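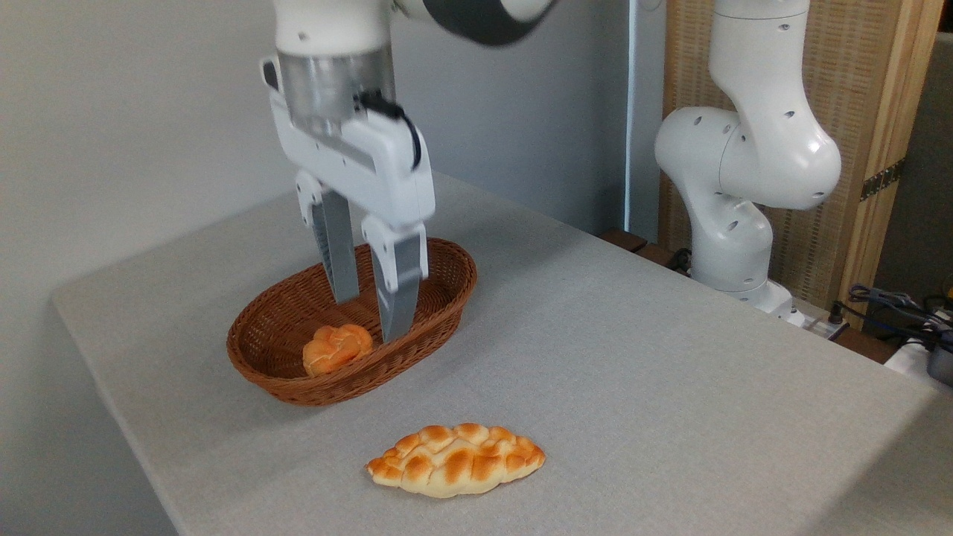 1/ We closed on the Radport duplex this morning, 31st October. Posting the numbers and the order things happened in, for anyone looking at the same streets.

2/ Upper unit is 1,155 sq ft, lower is 917. The listing had the two swapped. Ravindran Bangera measured both for the appraisal and the lender wouldn't move until the listing sheet was fixed.

3/ The inspection found one real problem, a cracked vent stack in the attic. We asked for a $2,000 credit and got it. The sellers didn't want to hire a plumber before closing – fine by me, I'd sooner pick my own.

4/ The roof is old but dry. Gutters on the north side need to come off. Both water heaters are in the basement, with separate shutoffs, labeled.

5/ The lower unit comes with a tenant on a lease that runs through January. Get the deposit transfer in writing. Ours was missing from the first settlement sheet and Bindu Krishnan at the title office caught it. 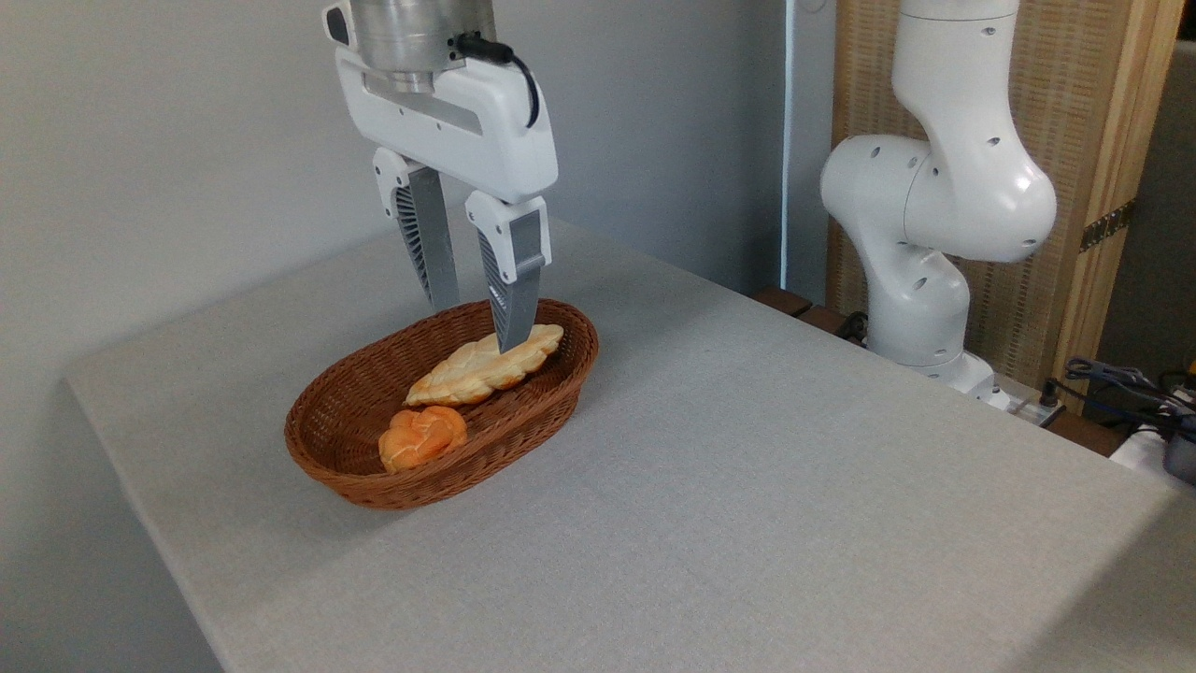 6/ Parking is 2 spaces off the alley. The survey shows the neighbor's fence sitting a few inches over the line. Title insurance won't cover it. We signed a short boundary agreement with him and had it recorded.

7/ Someone asked about Dostley. We looked there first. Lots are bigger, but the duplexes we saw had one electric meter for both units and the quotes to split them were too high for us.

8/ Next up is the vent stack, then the gutters. I'll post the plumber's bill when I have it.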